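Staltia bench notes, June, picking up after lunch

OK so the question Tamara wrote on the whiteboard last month was "can it do a chore yet?" and I promised I'd stop answering it with arm waving and put something down. Today was shop-floor chores only. The household list (towels, dishes, the dreaded sock basket) stays with Anca until she gets the kitchen mockup back from Dindale.

The chore I picked is the dullest one we have: take a fitting out of the mixed bin, turn it the right way up, set it in the tray. Any of us can do it while talking about something else. I set the arm up for 300 picks and told myself I wouldn't touch anything unless it stopped, and I nearly kept to that!

First stretch was lovely. It grabbed, it turned, it placed, and I got some email done. Then it met two fittings hooked together and lifted both, very proudly, and tried to set them in one slot. I let it try again to see what it would do, and it did the same thing with the same confidence. A person gives the pair a little shake without thinking about it. We have no little shake. Anca thinks we could fake one – lift, wiggle, look at the weight, put it back if it's too heavy – and I've put that at the top of the list for the Grelonent code, since the weight reading is already there and we just throw it away.

Then there's reach. I keep saying the bin and tray are in easy range and on paper they are, but the far corner of the bin makes the elbow come up in a way I don't like, and the planner takes the long way round to avoid it. Slow, slow, slow. I spent a good while just looking at how close everything sits in here. 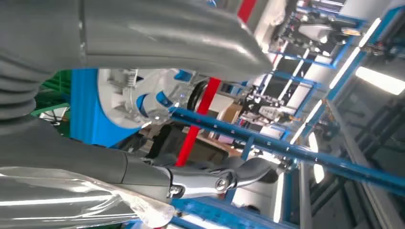
3 min read

The plastic film on the forearm is going on my list too, it's all crinkled and it throws bright white streaks back at you. I'd like to know if shiny stuff like that bothers the part finder when it's near the view. No evidence so far, only suspicion. Easy test: same bin, same lights, film on and film off, compare the misses.

Stopped at 1630 with the run not finished. Tamara came by and asked whether she'd rather have the arm or a summer intern, and I said the intern, for now, for this job. What the arm has going for it is that it doesn't get bored, and this chore is mostly boredom. What it doesn't have is any sense that something has gone a bit wrong. It either works or it faults out, and I had to clear about 5 faults by hand. That's not terrible, but each one meant getting up, and by the third I was standing there babysitting it, so there went my free afternoon.

My answer for the whiteboard, in pencil: yes for tidy parts, no for a heap. I suspect Anca will end up writing the same for towels.

To do
– shake routine, ask Anca for her sketch of it
– film on / film off test
– move the tray closer and see if the planner quits taking the scenic route
– find out if Crăciun still has the shallow bins, the deep one makes the corners worse
– restart the run from the top, don't patch the old log
– Tamara wants the fault messages in plain words, so "grasp state 2" has to go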